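홈 > 자료실 > 발표 원고 > 소형 부스 마감과 음향

발표자 노트: 꽃무늬 벽지를 바른 소형 부스의 마감과 탁상 마이크 배치
발표: Bilal Sayegh
2018년 7월 10일 화요일

[슬라이드 1] 제목
인사 후 바로 시작. 소속 소개는 한 문장으로 끝낼 것. 질문은 마지막에 받는다고 먼저 말해 둔다. 배포 자료에는 도면만 있고 이 원고의 설명은 들어 있지 않으므로, 치수를 받아 적을 사람은 슬라이드 4에서 적도록 안내.

[슬라이드 2] 범위
오늘 다루는 대상은 삼면이 막히고 앞과 위가 열린 탁상형 부스. 방음실이 아님. 외부 소음 차단은 목표에 없었고, 작은 물건이 바닥에 닿는 소리를 일정한 조건에서 녹음하는 것이 용도. 물건은 색깔 있는 작은 블록으로 통일. 블록을 고른 이유는 단순함. 모양이 규칙적이고, 떨어뜨리거나 밀 때 나는 소리가 짧고, 잃어버려도 다시 구하기 쉽다.
용어 정리: 이 발표에서 "벽"은 벽지를 바른 패널, "바닥"은 대리석 무늬 면, "앞단"은 프로파일 레일이 지나가는 쪽을 가리킨다. 마이크의 전후도 앞단을 기준으로 말한다.

[슬라이드 3] 전체 구성
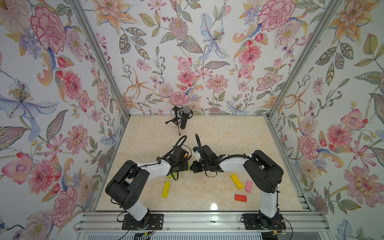

구조는 기둥, 벽, 바닥, 앞단의 순서로 설명한다. 안쪽 모서리 두 곳은 은색 알루미늄 기둥으로 잡았다. 벽 패널은 기둥을 경계로 나뉘고, 벽지도 기둥에서 끊긴다. 벽지를 모서리 안쪽으로 접어 넘기는 방식은 초기에 시험했으나 접힌 부분이 들떠서 채택하지 않았다. 무늬를 기둥 너머로 이어 맞추는 작업도 하지 않았다. 큰 꽃이 기둥 옆에서 잘리는 정도는 허용하기로 정했다.
앞단 레일은 홈이 있는 알루미늄 압출재. 홈을 이용해 고정하므로 바닥 마감재에 구멍을 뚫을 필요가 없다. 바닥을 교체할 때 이 점이 가장 편했다.
(여기서 잠시 멈춤. 기둥 규격을 묻는 사람이 있으면 부록 도면으로 안내하고 넘어갈 것.)

[슬라이드 4] 벽 마감
벽지는 Bullotholm의 식물 무늬. 흰 바탕에 카네이션 비슷한 큰 분홍 꽃, 연한 파랑과 보라 계열 백합, 주황 백합, 회녹색 잎이 빽빽하게 들어간다. 무늬 선정은 음향과 무관. 무지 벽지로 시작했다가 바꾼 것이고, 바꾼 뒤 녹음에서 구분되는 차이는 찾지 못했다.
시공 조건:
- 패널을 세우기 전에 눕혀서 바른다.
- 풀은 가장자리부터, 중앙은 나중에.
- 바른 뒤 눌러 두는 시간은 8시간.
- 이음매는 기둥 쪽으로 몰고 패널 중앙에는 두지 않는다.
위에서 두 번째 항목은 제조사 설명서 순서와 반대다. 작은 패널에서는 가장자리가 먼저 마르기 때문에 이렇게 바꿨다. 큰 벽에는 권하지 않음.
벽지 자체의 흡음 효과는 기대하지 말 것. 종이 한 겹이 중음 이하에 미치는 영향은 우리 측정에서 오차 범위 안에 있었다. 높은 대역에서만 반사가 조금 무뎌졌다. 측정 대역은 1,000 Hz와 3,000 Hz 두 곳. 두 대역만 잰 이유는 블록 충돌음의 주된 성분이 그 사이에 몰려 있었기 때문. 더 촘촘한 측정은 하지 않았다. 누가 물으면 하지 않았다고 그대로 답한다.

[슬라이드 5] 바닥 마감
밝은 크림색에 옅은 황갈색 결이 들어간 대리석 무늬. 표면에 광택이 있어서 조명이 한 점으로 반사된다. 녹음에는 상관없으나 육안으로 블록 위치를 확인할 때 거슬린다는 의견이 있었다. 조명을 옮기면 반사점도 옮겨 갈 뿐 없어지지는 않는다. 무광 면으로 바꾸는 안은 보류 중. 무광 견본은 Ekinci에서 받아 두었다.
광택 면의 장점은 청소. 마른 천으로 한 번 닦으면 끝난다. 블록 모서리에서 떨어진 가루가 남으면 미끄러지는 소리가 달라지므로, 녹음 묶음이 바뀔 때마다 닦는다. 물기 있는 천은 쓰지 않는다.
바닥 밑의 받침은 여기서 다루지 않음. 받침 재질에 따라 낮은 대역의 울림이 크게 바뀌며, 이 내용은 2월 발표에서 이미 설명했다.

[슬라이드 6] 마이크 받침
처음에는 천장에서 내리는 방식을 검토했다. 위가 열린 부스라 설치는 쉽지만, 케이블이 흔들리면서 잡음이 들어왔다. 현재는 검은색 소형 삼각 받침을 뒷벽 가까이, 좌우로는 거의 가운데에 세운다. 뒷벽에 가까우면 벽 반사가 직접음과 거의 겹쳐 들어오기 때문에, 어중간한 거리에 둘 때보다 결과가 다루기 쉬웠다. 벽에 완전히 붙이면 다리를 펼 자리가 없다.
받침에서 확인할 부분은 다음과 같다. 다리 끝 고무발이 모두 바닥에 닿는지. 중앙의 둥근 손잡이가 잠겨 있는지. 다리 경첩의 나사가 풀리지 않았는지. 작은 받침은 다리 하나만 떠도 블록 충돌 때 따로 떨린다. 이 떨림은 파형에서 충돌 직후의 두 번째 봉우리로 나타나며, 블록이 두 번 튄 것으로 잘못 읽기 쉽다.

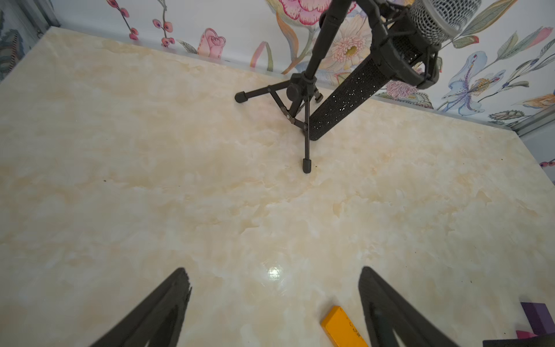 블록과 마이크 사이의 거리는 표준화하지 않았다. 블록은 흩어진 상태로 시작하고, 가까운 것과 먼 것이 섞인다. 거리별 음량 차이는 후처리에서 보정하며, 보정표는 Orkero 형식의 표 파일로 관리한다. 표의 열은 5개: 블록 색, 놓인 구역, 동작 종류, 최대 음압, 비고. 비고란에 자유 서술을 허용한 것은 실수였다. 같은 현상을 적는 말이 제각각이라 나중에 검색이 되지 않았다. 다음 판에서는 선택 항목으로 바꾼다.
색 이름도 미리 정해 두어야 한다. 주황과 노랑의 중간색, 자홍과 분홍의 중간색에서 기록이 갈렸다. 지금은 색 견본 카드를 표와 함께 두고, 애매한 블록은 카드 번호로 적는다. 윗면에 표시가 인쇄된 블록은 인쇄 면이 위인지 옆인지도 적는다. 인쇄 면과 맨면의 마찰이 같은지는 아직 확인하지 못했다.

[슬라이드 7] 반복 녹음 절차
1. 바닥을 닦는다.
2. 받침의 고무발과 손잡이를 확인한다.
3. 블록을 놓고 구역을 기록한다.
4. 무음 구간을 먼저 녹음한다.
5. 동작을 한 종류만 수행한다.
6. 표를 채운 뒤 다음 동작으로 넘어간다.
4번의 길이는 5초로 고정. 무음 구간이 없는 파일은 보정에 쓸 수 없으므로 버린다. 3번을 6번 뒤로 미루는 경우가 가장 흔한 오류였다. 움직인 뒤에 원래 구역을 기억해서 적으면 맞지 않는다.

[슬라이드 8] 남은 문제
첫째, 평행한 좌우 벽 사이의 반사. 부스가 작아서 길게 울리지는 않지만 짧은 떨림이 들린다. 한쪽 벽을 조금 기울이는 안이 있으나, 기둥 고정 방식부터 다시 설계해야 한다.
둘째, 벽지 아래쪽의 마모. 블록이 밀려 벽에 닿는 일이 잦은 구역은 인쇄층이 먼저 상한다. 투명 보호띠를 검토했으나 띠와 종이의 경계에서 블록이 걸렸다. Usberg의 얇은 띠를 시험할 예정이며 결과는 아직 없음.
셋째, 받침 교체 기준. 고무발이 굳으면 바꾸어야 하는데 굳은 정도를 재는 방법을 정하지 못했다. 현재는 손톱으로 눌러 보고 판단한다.

[슬라이드 9] 질문
마이크 기종 질문이 나오면 감도 곡선은 공개하지 않았다고 답할 것. 벽지 구입처는 슬라이드 4로 되돌아가 보여 준다. 시간이 남으면 무음 구간 파일과 받침 다리가 뜬 상태의 파일을 차례로 재생. 재생 전에 강연장 음량을 낮출 것.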